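Trilley brings colour to the kitchen shelf with its new silicone wine glasses

FOR IMMEDIATE RELEASE
07/02/2023

Hello from all of us at Trilley! I'm Razia Lodhi, I started this little homeware business with my sister Laiba, and I'm very happy to be writing the first press release we've ever sent out that is about something of our own. Up to now we have sold other people's jugs and tea towels (and very nice they are too). From today we have our own range of silicone wine glasses, and we're calling it Brorus.

The idea came out of a garden party last June. We had a patio, a lot of cousins and a box of good stemware, and by the time the cake came out I was on my knees with a dustpan for the second time. Laiba said there must be a wine glass you could drop. There were a few, as we found when we went looking, but the ones we tried were see-through and a bit sad, and they wobbled when you filled them. We wanted a proper bowl, a proper stem and a foot that sits flat on a garden table, and we wanted them in colours that would cheer the place up on a wet Tuesday.

So we went to Man-lok Chuang, who designs for Cukix and has been a friend of the shop for years. Man-lok drew the shape and then redrew it, and redrew it again after my mother said the stem was too thin to hold with cold hands. She was right! We went through 38 samples before we all agreed, and I still have most of them in a drawer under the till.

Then there were the colours, which we argued over far more than the shape. I wanted green, a real lime green that you can find in the grass. Laiba held out for hot pink. Aqeel Malik, who runs our stockroom and has very firm views for a man who drinks only squash, asked for two blues, one like the sky and one darker, so that people on the same side of the table wouldn't muddle up their drinks. The orange-red was the last one in, and it's now the one customers pick up first.

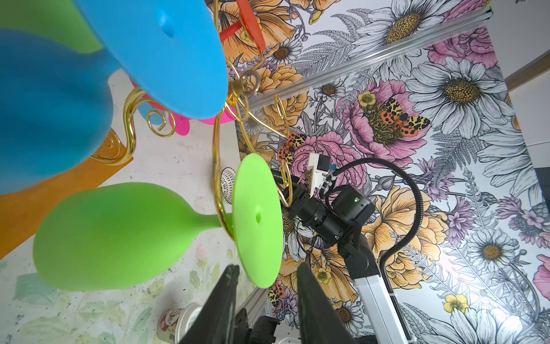
I should say a word about storage too, as it's what people ask me in the shop. Stemmed glasses take up a silly amount of cupboard, and it seemed a shame to shut these away behind a door. We like them hung up by the stem on a wire rack, the gold scrolly sort, where they look a bit like a bunch of flowers. If you have a busy wallpaper behind them, all the better (mine has daisies and peonies and I won't hear a word against it). Any rack with hooks wide enough for an ordinary stem should do the job, so please do try the one you've already got before you buy another.

As for looking after them, wash them in warm soapy water and let them dry upside down. Give them a rinse before you use them for the first time. They bend if you squeeze them, so it's best not to fill them to the brim and then grab them by the bowl. I've done this, in a white blouse.

The first batch is 3,000 glasses, and they're packed in boxes of 5, one of each colour. Khurram Tarar did the box, with a drawing of each glass on the side, and he's also made us a card to go inside with his recipe for rhubarb cordial. You can have the glasses from our own shop and website from today, and they'll be on the shelves at Mac an tSaoi by the end of the month. We're delighted about that one. I used to spend my Saturday money in there.

We're having a small launch evening at the shop too. There'll be cordial and wine, and Laiba is making her cheese straws. The first 101 people to order a box will get a glass in a spare colour of their choosing, while we have them, as everyone in our house seems to want two of the same.

"I never thought I'd care this much about the foot of a glass," says Laiba Lodhi. "But I've had red wine on my rug and I don't want it there again. These sit nicely, they're bright, and my boys can lay the table with them without me standing over them."

If you write about homes, gardens, picnics or parties and you'd like a box to try, please get in touch with me at the shop. Ask for Razia, or for Aqeel if it's before ten, and tell us which colour you'd like on top.

Ends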